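공용 라운지 이용 안내 자주 묻는 질문

플로브시데(Flovside) 레지던스 관리사무소
적용 대상: 입주자, 단기 체류자 및 입주 예정자

본 페이지는 공용 라운지와 그 비품의 이용에 관하여 관리사무소에 접수된 문의를 정리한 것입니다. 4월 개정된 이용 규정을 기준으로 작성되었으며, 세부 규정과 본 안내의 내용이 다를 경우 규정이 우선합니다.

1. 이용 일반

라운지는 누구나 이용할 수 있습니까?
플로브시데 레지던스에 등록된 입주자와 단기 체류자는 별도의 비용 없이 이용하실 수 있습니다. 외부 방문객은 입주자와 동반한 경우에 한하여 입장이 가능하며, 동반 방문객은 세대당 2명까지로 제한합니다.

이용 시간은 어떻게 됩니까?
오전 7시부터 오후 11시까지입니다. 오후 10시 이후에는 가구 이동, 벽면 작업 등 소음이 발생하는 활동을 하실 수 없습니다.

단독 사용 예약이 가능합니까?
가능합니다. 사용일 14일 전부터 관리사무소 창구 또는 입주자 게시판을 통하여 신청하실 수 있습니다. 같은 시간대에 신청이 중복되는 경우 먼저 접수된 신청을 우선합니다. 예약 담당은 빌랴 케스키넨(Vilja Keskinen)입니다.

예약자가 시간 내에 도착하지 못하면 어떻게 됩니까?
예약 시작 시각으로부터 30분이 경과하면 예약은 자동으로 해제되며, 해당 시간대는 일반 이용으로 전환됩니다. 사전에 연락을 주신 경우에는 예약이 유지됩니다.

2. 소파와 직물류

소파 위의 담요와 쿠션은 자유롭게 사용해도 됩니까?
라운지에 비치된 담요와 쿠션은 모두 공용 비품입니다. 자유롭게 사용하시되 라운지 밖으로 반출하실 수 없습니다. 사용 후 쿠션은 등받이 쪽에 세워 두시고, 담요는 좌석 위에 펼쳐 두시거나 접어서 올려 두시기 바랍니다.

담요는 얼마나 자주 세탁합니까?
관리사무소에서 월 2회 수거하여 세탁합니다. 오염이 심한 경우에는 수거일과 관계없이 교체하여 드리므로 창구로 알려 주십시오. 개인 세탁기로 직접 세탁하시는 것은 삼가 주시기 바랍니다. 지난해 고온 세탁으로 담요 한 장이 수축되어 폐기된 일이 있습니다.

음료를 쏟았을 때는 어떻게 합니까?
마른 천으로 눌러 수분을 흡수시킨 뒤 관리사무소에 신고하여 주십시오. 문지르거나 표백제를 사용하시면 원단이 변색될 수 있습니다. 즉시 신고된 오염에 대해서는 세탁 비용을 청구하지 않습니다.

소파에 두고 간 가방 등 개인 물품은 어떻게 처리됩니까?
라운지 마감 시 남아 있는 물품은 관리사무소에서 수거하여 14일간 보관합니다. 식품은 보관하지 않고 당일 폐기합니다. 물품을 찾으실 때에는 물품의 종류와 색상, 두고 가신 시간대를 말씀하여 주십시오.

3. 액자와 벽면 장식

액자를 옮기거나 다른 것으로 바꾸어도 됩니까?
라운지의 액자는 관리번호가 부여된 비품이며, 이동 또는 교체를 원하실 경우 사전 승인이 필요합니다. 신청서에는 현재 위치와 희망 위치를 기재하여 주십시오. 시설 담당 마르티 에스콜라(Martti Eskola)가 벽면 상태를 확인한 후 승인 여부를 안내하여 드립니다.

액자를 다룰 때 유의할 점이 있습니까?
액자는 모서리를 잡아 들어 올리고, 유리 또는 투명 덮개가 있는 면을 손바닥으로 누르지 마십시오. 내려놓을 때에는 평평한 곳을 택하시기 바랍니다. 원형 스툴에 잠시 올려 두시는 것은 무방하나, 액자가 좌석보다 클 경우 한 손으로 반드시 지지하여 주십시오.

개인 소장 그림을 걸 수 있습니까?
전시 기간을 정하여 신청하시면 가능합니다. 기간은 최장 43일이며, 전시 중 발생한 파손이나 분실에 대하여 관리사무소는 책임을 지지 않습니다.

벽에 못을 박아도 됩니까?
허용되지 않습니다. 기존에 설치된 고리만 사용하실 수 있습니다. 접착식 고리 역시 도장면 손상의 우려가 있어 개인적으로 부착하실 수 없습니다.

4. 스툴과 그 밖의 가구

스툴을 밟고 올라서도 됩니까?
안전상의 이유로 금지합니다. 높은 곳의 작업이 필요하신 경우 창구에서 발판 사다리를 대여하실 수 있습니다. 대여 시간은 2시간이며 신분 확인 후 인계합니다.

가구 배치를 바꾸어도 됩니까?
스툴과 같이 가벼운 가구는 이용 중 자유롭게 옮기시고 종료 후 제자리에 돌려놓으시면 됩니다. 소파와 세면대 수납장은 이동하실 수 없습니다. 특히 수납장은 다리가 가늘어 옆으로 밀 경우 파손의 위험이 있습니다.

바닥에서 가구를 끌어도 됩니까?
타일 표면에 흠집이 생기므로 반드시 들어서 옮겨 주십시오. 스툴 다리의 보호 패드가 떨어진 것을 발견하신 경우 알려 주시면 새것으로 부착하여 드립니다.

5. 정수기, 세면대 및 쓰레기통

정수기 물통은 이용자가 교체해야 합니까?
아닙니다. 물통 교체는 관리사무소에서 실시합니다. 물이 떨어진 경우 정수기 옆면에 적힌 내선 1533으로 연락하여 주십시오. 평일 낮 시간에는 당일 교체를 원칙으로 합니다.

세면대에서 식기를 씻어도 됩니까?
세면대는 손을 씻는 용도로만 제공됩니다. 음식물 찌꺼기가 배수관을 막는 사례가 반복되고 있으므로 식기는 각 세대의 주방에서 세척하시기 바랍니다.

쓰레기통에는 무엇을 버릴 수 있습니까?
휴지와 종이류 등 마른 쓰레기만 버리실 수 있습니다. 망사형 쓰레기통은 액체가 그대로 새어 나오므로 음료가 남은 용기를 넣지 마십시오. 음식물과 재활용품은 지하 분리수거장을 이용하여 주시기 바랍니다.

바닥에 놓인 전선은 어떻게 해야 합니까?
개인 전선은 사용 후 감아서 가져가 주십시오. 통행로를 가로지르는 배선은 허용되지 않습니다.

6. 비품 참고 사진

플로브시데 공용 라운지
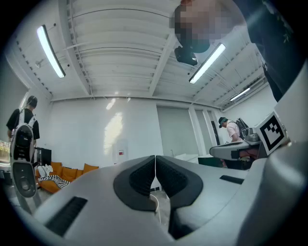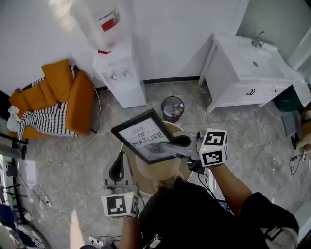 7. 파손, 변상 및 문의

비품을 파손한 경우 전액을 변상해야 합니까?
통상적인 사용에 따른 마모는 변상 대상이 아닙니다. 부주의로 인한 파손의 경우 수리가 가능하면 수리비를, 수리가 불가능하면 사용 연수를 고려한 잔존 가액을 청구합니다. 산정 내역은 서면으로 제공하며, 이의가 있으신 경우 통지를 받은 날부터 14일 이내에 재산정을 요청하실 수 있습니다.

이미 파손되어 있는 비품을 발견하면 어떻게 합니까?
사용하지 마시고 창구로 알려 주십시오. 발견하신 분께 책임을 묻지 않습니다.

새로운 비품을 요청할 수 있습니까?
입주자 게시판의 비품 요청란에 의견을 남겨 주시면 분기별 구매 계획 수립 시 검토합니다. 동일한 용도의 비품이 이미 있는 경우에는 교체 시기에 맞추어 반영될 수 있습니다.

베르카비크(Werkavik) 동의 라운지에도 같은 규정이 적용됩니까?
이용 시간과 변상 기준은 동일합니다. 다만 베르카비크 동은 단독 사용 예약을 받지 않으며, 벽면 전시도 운영하지 않습니다. 해당 동에 관한 문의는 레카 레디(Rekha Reddy)에게 하여 주시기 바랍니다.

영어로도 문의할 수 있습니까?
창구와 입주자 게시판 모두 영어 문의를 접수합니다. 서면 답변에는 영업일 기준 2일이 소요됩니다.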